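Metmont wallpaper shop to move into former Cabrera bakery

8 May 2025

Metmont's only wallpaper and paint shop is to leave its premises on Station Road and reopen in the former Cabrera bakery on the market square, its owner has confirmed.

Renato Zúñiga, who has run Madine for the past five years, signed the lease last week. The new shop has 310 square metres of floor space over two levels, which will allow him to keep full rolls in stock that customers now have to order.

"People want to take the paper home the same day," he said. "At the moment I send half of them away with a sample and a date."

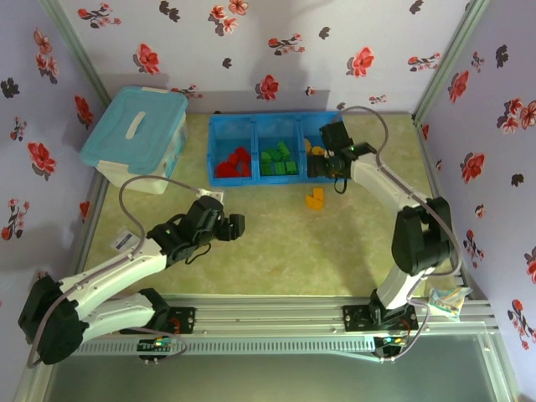

Patterned papers make up 60 per cent of the shop's sales, according to Mr Zúñiga, with plain and textured papers well behind. Floral designs have sold best since December — mostly for bedrooms and hallways, he said, and often for a single wall.

The bakery closed two years ago and the ground floor has stood unlet since. The ovens have been taken out, but the tiled shopfront is protected and will stay as it is. The town council approved the change of use in March on condition that deliveries are made before 9am, after residents of the square raised concerns about vans.

The upper floor will be let to Esto, a small upholstery firm that currently works from a unit outside the town. It will have its own entrance on Mill Lane.

Madine will stay open on Station Road until the end of June. End-of-line rolls will be sold there at 50 per cent off during the final fortnight.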